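Small motors: cleaning, bearings and reassembly

Most bench fans, extractor fans and turntable drives that come in as "dead" have nothing wrong with the windings. They have dry bearings, a blocked vent or a connector that has worked loose. The notes below cover the ordinary jobs in the order they are normally done.

Before opening anything

Unplug the appliance and leave the plug where it can be seen. If the circuit has a run or start capacitor, discharge it through a resistor and check with a meter before touching the terminals. A screwdriver across the terminals will also discharge it, at the cost of the screwdriver tip and sometimes the capacitor.

Turn the shaft by hand. It should coast and stop gradually. A shaft that stops dead has hardened grease or a rubbing rotor. A shaft that rocks from side to side has a worn bearing, and no oil will correct that.

Measure the winding resistance and write it on masking tape stuck to the case. An open reading on a fan motor is often a thermal fuse buried under the lacing. The fuse can be replaced, but only with one of the same temperature rating, and only after the reason it opened has been found. Packed lint is the usual reason.

Opening the case

Draw a pencil line or a scribe mark across the joint between the two halves of the case. On many round motors the screw holes are evenly spaced, so the cover will go back on in several positions and only one of them lines up with the lead exit. Use two marks close together on one side and one mark on the other if the motor has covers at both ends.

Loosen the screws in opposite pairs, a half turn at a time, until all of them are free. If a cover sticks, tap around the lip with a nylon mallet. Do not pry at a single point. Cast covers crack at the screw lugs, and pressed steel covers take a bend that cannot be fully taken out again.

Count washers and shims as they come off the shaft, and thread them on a piece of wire in the same order. Thin fiber washers stick to the inside of the cover and are lost when it is wiped. Look there first.

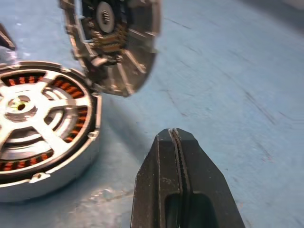
Trandton Tool Library – Household Repair Section

Lay parts on a light, plain surface. Small dark washers and clips show up well against pale blue or gray, and badly against bare wood. A silicone mat is easy to wipe but holds grit, so brush it off between jobs. Magnetic trays are fine for screws and should be kept away from rotors with permanent magnets, which collect filings and do not give them back.

Cleaning

Dry methods come first. Use a soft paintbrush and a vacuum with a narrow nozzle held close by. Compressed air moves lint from the places where it can be reached to the places where it cannot, and a strong jet will spin a ball bearing fast enough to damage it. If air has to be used, hold the shaft still.

Grease on bare metal comes off with mineral spirits on a rag. Keep solvent away from the windings. Enamel on older wire softens in acetone and in some brake cleaners, and the damage does not show until the motor is under load. For sticky dust on windings, use isopropyl alcohol on a cotton swab, then leave the part in a warm room overnight.

Vent slots can be cleared with a wooden skewer. Steel picks scratch paint and nick wire.

Bearings: sleeve type

Sleeve bearings are porous bronze. The felt ring around the bearing is the oil reservoir, and it is normally the part that has dried out. Pull it out with tweezers, rinse it in mineral spirits, let it dry and soak it again in light turbine oil. Fledeck sells a zoom-spout bottle that reaches past most grilles, for motors that do not need to be opened at all. Put in 3 drops per bearing, run the motor for a minute, then add 2 more.

Do not use penetrating oil, sewing machine oil with a cleaning additive, or cooking oil. The first evaporates and leaves the bearing drier than before. The last turns to varnish, and removing it takes longer than the rest of the job.

Bearings: ball type

Read the number on the seal before pulling the bearing. Most household sizes are standard and cost little, so there is no sense in flushing and repacking a noisy one. Use a puller with its jaws behind the inner race. When fitting the new bearing to a shaft, press only on the inner race. When fitting it to a housing, press only on the outer race. A socket of the right diameter makes a good drift.

The Brelier puller in cabinet 2 has thin jaws and fits behind bearings that the larger one cannot reach. Its center screw needs a dab of grease before each use. Please wipe it off before returning the tool.

Surface finish

Light rust on a shaft comes off with 3000 grit paper and oil, worked around the shaft and never along it. Lengthwise scratches act as channels and carry oil out of the bearing. Wrap the windings in a clean rag first and remove all the dust afterward. Coarser paper than this changes the diameter, and on a sleeve bearing the fit is already close.

Aluminum housings do not need polishing. The inside of the case should be left as found, apart from the seats where the bearings sit, and those should be wiped clean and dry.

Reassembly

Put the shims back in the order they came off the wire. Line up the marks and start every screw by hand before tightening any of them. Tighten in opposite pairs and turn the shaft after each round. If it begins to drag, back off the last pair, tap the cover lightly and try again. Self-aligning sleeve bearings often need this tap to settle, and it may take several attempts.

Check that no lead is trapped in the joint. Measure the winding again and compare it with the figure on the tape. Measure from each lead to the case. Any reading other than open means the motor does not go back into service.

First run should be on the bench, without the blade or belt – with the case held in a padded vise. Ten minutes is enough. The case may become warm. It should not smell, and the sound should stay even from start to finish. Let the motor coast down and listen again at low speed, where a rough bearing is easiest to hear.

Storage and leftovers

Keep spare motors in a dry cupboard with the shaft horizontal. Sleeve bearings stored upright drain toward the lower end over a winter. Give each shaft a few turns in October when the heating comes on.

Used solvent goes in the red can by the door. Oily rags are spread flat outdoors to dry and then put in the lidded metal bin. Lemma repair sheets for the common fan models are in the gray binder, filed by case diameter.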